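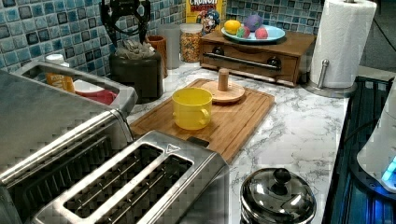
Owners who have written to us ask why the toaster has to come forward before every use when there is a free outlet at the back. The cord reaches either way, but the Wiston counter plan keeps hot appliances away from cartons, cereal boxes and anything hanging over them.

Section 8. Daily use of the counter

8.1 Setting up for breakfast

1. Clear the space over the toaster slots. Nothing may stand on or lean across the top plate.
2. Place the cutting board flat in the middle of the counter with the grooved side up.
3. Set cups on the board, handles facing out.
4. Move cereal jars and boxes to the back, against the tiles. Close the jar lid after filling.
5. Plug in the toaster. Leave at least 8 inches between the slots and any carton or paper packaging.

Note: Stand opened cartons upright with the cap closed. Do not store drinks that need refrigeration on the counter for more than 30 minutes.

CAUTION: Never reach into a toaster slot with tongs or other metal utensils. Unplug the toaster and let it cool first.

8.2 Clearing up

1. Unplug the toaster and wait until the top plate is cool.
2. Wash the bamboo board by hand and dry it on its edge. Do not soak it.
3. Return utensils to the crock with the handles down.
4. Wipe the counter and the tiles with a damp cloth. Do not use vinegar on marble.
5. Check that the drawer unit opens fully with nothing in front of it.

For replacement jar lids, quote part 3646 when ordering from Basora.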